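Mastthorpe workshop moves shared hand tools onto metal pegboard

The shared repair workshop in Mastthorpe has replaced its drawer cabinets with wall-mounted metal pegboard above the benches. The refit was completed in March and covers 4 bench positions along the north wall. The boards and hooks came from Prondari, and the mounting rails were cut and fitted by Moulin, a local joinery firm.

Until this year, hand tools were kept in 2 drawer cabinets at the end of the room. Members signed in, collected what they needed and carried it back to a bench. According to Consuelo Campos, who manages the workshop, most lost time came from the drawers being shared between benches at opposite ends of the room.

"People would take a screwdriver out of one drawer and put it back in the other," Campos said. "On a board you can see the gap from where you are standing."

The panels are powder-coated perforated metal, fixed to horizontal rails with a gap behind so that hooks can be seated and removed from the front. Each panel is rated by the installer for an evenly spread load of up to 600 newtons. Heavier items, including clamps and the bench vises, stay off the boards and are stored at floor level as before.

Three hook types are in use. Straight wire hooks take single tools through a handle loop. U-shaped hooks take wider items. Longer hooks pass through the core of a tape roll, so the roll can be turned or lifted off without disturbing the ones next to it. Small drivers and similar tools stand upright in hanging cups, a change from the first plan, which gave each driver its own hook and used up too much width.

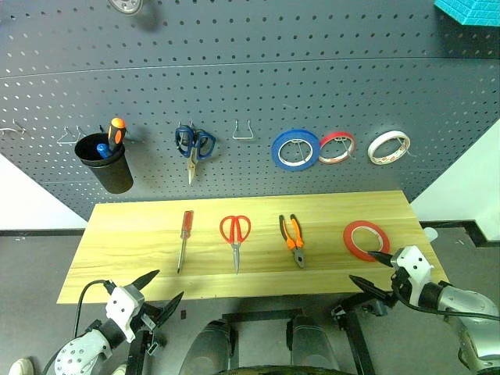 Scissors, tape and a holder for small tools on the new pegboard, with more tools laid out on the bench below.

Tape was moved to the boards at the request of members. It had been kept in a box under the sign-in desk, where rolls picked up dust along the edges and partly used ones were hard to tell from new. The hooks keep the rolls apart and hold them clear of the work surface.

Scissors hang with the blades down. The workshop's written procedure now says the same for any cutting tool without a cover, and asks members to close the blades before hanging them. Utility knives are excluded from the boards and remain in a locked tray.

Romain Bodin of Moulin, who drew up the bench layout, said the lowest row of hooks was set above elbow height to keep tools out of the way of work on the table. The first trial board had been mounted lower, and longer parts caught on the hooks when they were turned over on the bench. It was raised before the other panels went up.

"The board itself is simple — the height is what took the time," Bodin said. "You want to reach the hooks without leaning over whatever is on the table."

The wooden tabletops were kept. They were sanded, and the fixing screws were tightened from below. Moulin also checked each top for level, and shims were added at one position where the floor slopes toward the drain.

Some hooks have been left free at each position. Campos said these are for tools that members bring in for a single job, and that they should be cleared at the end of a session. Painted tool outlines were considered and put off until the layout has settled. Hooks can be moved without tools of any kind, and several have already changed place after requests from the evening group.

The return rule has also changed. Tools may stay on the table while a job is in progress, but they go back on the board before the bench is handed over. In the old arrangement, tools could be left in a tray for staff to sort at closing time. The trays have been withdrawn.

The work cost 2,000 euros including rails, hooks and labor, paid from the workshop's equipment budget. The old cabinets have been moved to the store room, where they hold spare blades, fasteners and unopened tape.

A second stage would extend the boards to the soldering area. That wall is hollow and needs backing plates before any rail can be fixed to it, and Moulin has been asked for a price. Trumine, which leases the building to the workshop, has given permission for the extra fixings on condition that the holes are filled when the lease ends.

Members who want a hook moved or a tool added can leave a note at the sign-in desk, giving the bench position and the type of tool. Requests are reviewed once a month.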